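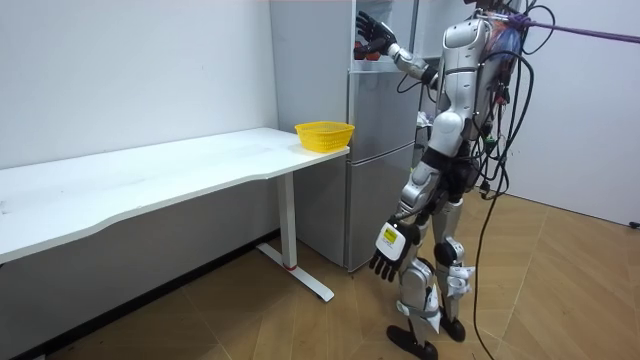 An upper compartment with its door open.

Energy labels on refrigerators answer a question few households have. The label gives annual consumption for a cabinet tested under fixed conditions, with the doors closed or opened on a schedule, and it divides that figure by volume in one way or another. A buyer who reads it learns how the insulation and compressor perform. The buyer does not learn how the appliance will perform with food in it and people using it, and I think the label should be changed to say something on that point.

My own interest is narrow. I spent two years in a service department handling complaints about uneven temperature, mostly on the Pollberg upright range and on the older Georgiev two-door units. The complaints came in a pattern. The cabinet was within specification at the sensor and out of specification on the shelf where the owner kept milk. In most cases the sensor sat near the rear air outlet, and the milk sat in the door. Every technician knows the door is the warmest part of the cabinet. The manufacturers know it too, and they continue to mold bottle racks into it.

The obvious reply is that owners should put milk somewhere else. I have given that advice often enough to know its limits. A one-liter carton does not fit upright on the middle shelves of a typical cabinet unless a shelf is moved, and moving it takes away the space for a pot. The layout has made the decision before the owner opens the manual. Advice that works against the layout gets followed for a week.

Ognjen Janevski, who ran the test bench when I was there, kept a log of one loaded Pollberg cabinet in a staff kitchen. It held 2,798 door openings by the end of August. He found that the length of an opening mattered more than the number of them. Short openings barely moved the core temperature of anything. Long ones, where someone stood and searched, raised the door rack and the front of the top shelf and left them raised well into the next compressor cycle. The searches were mostly for small items behind large ones. Deep shelves produce this. So do opaque drawers, and so does a single lamp mounted at the back, which puts everything in front of it in shadow.

None of that appears on a label. A cabinet with shallow shelves and side lighting would lose points for volume and gain nothing for being quick to use. The Eter line tried the shallow arrangement and was dropped, and the reason given to dealers was capacity. On paper it held less. In the kitchens I visited it held about what people kept in it, minus the jars at the back that had expired.

My proposal has two parts. First, publish the temperature spread of a loaded cabinet: the difference between the warmest and coldest storage position, measured at the positions and not at the sensor. One number is enough. A buyer can compare it in the store, and a manufacturer with a poor figure has a reason to move an air duct. Second, publish a recovery time after a door opening of fixed length, again for the warmest position.

The objection from the trade is cost. A loaded test needs more probes and a standard load, and the standard load has to be argued over. I accept that it would take time to agree on. I do not accept that it is impractical. The Flendemthorpe laboratory was running loaded tests for commercial display cases on an ordinary bench, with gel packs and wired probes, and the setup took a morning. Domestic cabinets are smaller and have fewer openings to instrument.

A second objection is that buyers ignore labels anyway and choose by width and finish. Some do. The width has to fit the gap - 59 centimeters in a great many kitchens - and after that the choice is among models that look alike. That is the point at which a useful number would be read.

Until then, a cheap thermometer in a glass of water, left overnight on the shelf in question, will give a better answer than the display on the door. Read it before the first opening of the morning, then again in the evening.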